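Policy > Opinion > Household Robotics

The Label Is Part of the Task: Why Appliance Work Needs Written Rules

The household robotics field has spent several years arguing over which tasks matter. Opening a refrigerator, loading a rack and starting a microwave have all been proposed as the measure of a useful machine. Far less attention has gone to the conditions under which such tasks are attempted, recorded and reported. This essay argues that work with ordinary kitchen appliances should be governed by a short set of written rules, adopted before data is gathered and published with the results.

The occasion is the draft practice note circulated in June by the Willside working group, of which this author is a member. The note covers arm-mounted manipulation of consumer appliances at three sites, Sevis, Fokiveck and Usuga. It has drawn more comment than expected, much of it hostile. Several laboratories have objected that a microwave oven is a trivial object, that every operator knows how to use one, and that paperwork will slow down projects which already run behind schedule. These objections deserve a proper answer.

Familiarity is a poor basis for safety. An appliance in a home is used by a person who can smell something burning, feel resistance in a hinge and stop. The manufacturer wrote its warnings for that person. When an arm takes over the handling, the warnings still apply, but the party expected to read them has left the room or is sitting at a console. Someone must take on the duty of reading, and the rules should say who. In the Willside draft, the duty falls on the session lead, who signs for each appliance before the arm is powered.

The draft was tested against the combined session log of the three sites, which held 1,884 appliance sessions. The group asked a plain question of each entry: could a stranger determine from the record which appliance was used, whether it was connected to power, and what state it was in at the start? In too many cases the answer was no. Entries read "microwave, standard" or simply "door task." One site had replaced an oven partway through a series and kept the old name in the log. No harm came of it, but results gathered on two different doors were reported as though they came from one.

Wrist cameras make this omission harder to defend. The view from the gripper often contains the very details the log leaves out: printed labels on the housing, a lit display, marks on the door. It would cost very little to copy them down at the bench while they can be read by eye. Video should not be relied on for the purpose. Fine print which is clear to a person standing at the table is often a gray smear in the recording.
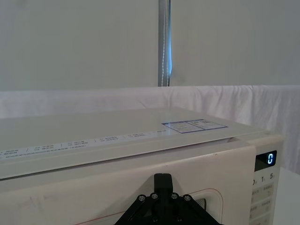

What the Rules Should Require

The first requirement is identification. Every appliance should have an entry in a site register, giving its maker, model, rating and the full text of any caution printed on it. Labels should be left in place and kept uncovered. Some sites remove stickers in the belief that a plain surface makes for cleaner data. That practice should end. A label carries safety information, and homes are full of labeled objects. A system trained only on bare surfaces has been trained for a place where few people live.

The second requirement is a declared power state. The draft recognizes 2 states, connected and isolated, and the log must name one of them before the session begins. A lit display should be treated as proof of connection, even when the digits show zero and no program has been set. Operators at Fokiveck objected that an idle oven presents no danger. The group's reply is that an idle oven is one button press from running, and that the panel is within reach of an arm whose errors are, after all, the subject of study. Where the task concerns only the door, the appliance should be isolated at the outlet. Where the task concerns the panel, the cavity should hold a suitable load approved by the session lead.

The third requirement concerns contact. Doors, latches and hinges are designed for the human hand, and limits on gripping force should be set for the appliance in use and recorded beside its register entry. The draft proposes inspection of the door and seals after every 40 sessions, and at once after any unplanned contact. Cosmetic wear may be noted and left alone. A door that no longer closes squarely must be withdrawn, and a microwave with a damaged door must never be powered for a trial.

The fourth requirement is an honest account of surroundings. Many sites use cloth screens, blinds and plain tables to control what the camera sees. There is nothing improper in this. It does, however, affect what may be claimed afterward. A report of success in "a kitchen" should mean a kitchen. If the appliance stood on a table with a drape behind it, the report should say so in the same sentence as the success rate, and not in an appendix.

On the Question of Cost

The strongest objection is that small groups cannot bear the burden. The working group took this seriously and timed the procedure at Usuga, the smallest of the sites. Registering a new appliance and completing the session sheet took 2 forms and little effort once staff had done it a few times. The greater cost was in the change of habit – operators were used to starting when the arm was ready, and now had to wait for a signature.

Some commenters would prefer a voluntary checklist. Sevis had one already. It was well written, and by the spring it was pinned behind a cabinet door and no longer used. A rule without a named responsible person and a place in the record tends to fade in this way, whatever the goodwill of the staff.

Others have asked the group to wait for a formal standard. Formal standards are slow, and they are usually built from practice that already exists. If laboratories have no shared practice to offer, the eventual text will be drawn up by parties with less knowledge of the work, and it may well be stricter than anything proposed here.

The comment period on the Willside draft remains open, and the group would especially welcome replies from sites that work with gas appliances, which the present text does not cover. Objections to particular clauses should cite the clause number and propose other wording. Until a final version is issued, the three sites will continue to apply the June text as written, including the provision on labels.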